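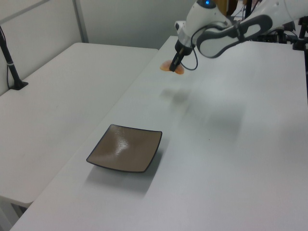 Drerkdale food hub plan gets bigger, answers get shorter

6/12/23

The people behind the Filaston food hub want Drerkdale to believe that a former seed warehouse on the edge of town will be full of small food makers by the end of August. They may be right. The paperwork released so far does not make it easy to agree with them.

Van Hecke, the developer, put out a four-page update this week. It says the site will support 700 jobs, up from a much lower figure in the first proposal, and that demand for kitchen space has been "beyond all expectations." It does not say whose expectations, or how many businesses have signed a lease. Asked for the number of signed leases, the company said it was "in active talks with a wide range of tenants." Asked again, it sent the same sentence.

The town has agreed to cut the site's property taxes for ten years. In return, Van Hecke is supposed to keep rents low enough for people now baking, canning and candy making out of their own homes. The lease terms have not been made public. The update uses the word "affordable" on every page and never puts a price next to it.

Lirnov, a consulting firm paid by the developer, was hired to find out whether local people want the thing at all. Its survey drew 2,273 replies, and the headline result is that a large majority "support local food." It would be strange if they didn't. The question did not mention the tax cut, the truck traffic on the county road or the cost of renting a kitchen by the hour. A second question asked whether residents would "enjoy more fresh and exciting choices close to home." The option to say no was there, but you had to scroll for it.

The survey was also open to anyone with the link. Lirnov says it removed duplicate replies but has not said how it found them, or how many of the people who answered live in Drerkdale. Those numbers would fit on one line.

Then there is parking. The first drawings showed a weekend market hall with room for 1,000 visitors. The new ones show room for 2,000, with the same parking lot and the same single entrance. Van Hecke says many visitors will come by bus. The bus that passes the site runs once an hour and stops in the early evening, and the transit office said it has no request on file to change that.

None of this means Filaston is a bad idea. Home bakers in town have complained for years that there is nowhere to rent a licensed kitchen without driving to the next county, and the warehouse has been empty long enough for its roof to become a regular subject of letters to this paper. A few working kitchens, a cold room and a loading dock would be useful to a lot of people. That was more or less the first plan, and it had a price attached.

What has grown since then is mostly the promise. The market hall came first, then a cooking school, then an "innovation floor" that takes up most of the second story on the new drawings and is described in one short paragraph. Who will run it is left blank. The cost of the whole project is now given as a range, and the top of the range is nearly double the bottom — a wide gap for a building that is supposed to open this summer.

The town board will take up the revised site plan at its next regular meeting. Written comments can be dropped off at the town office until noon on the day of the meeting. The traffic study, which was due with the update, has not arrived.

We use cookies to keep this site working and to see which stories are read. By continuing to browse you accept our use of cookies. Manage settings | Accept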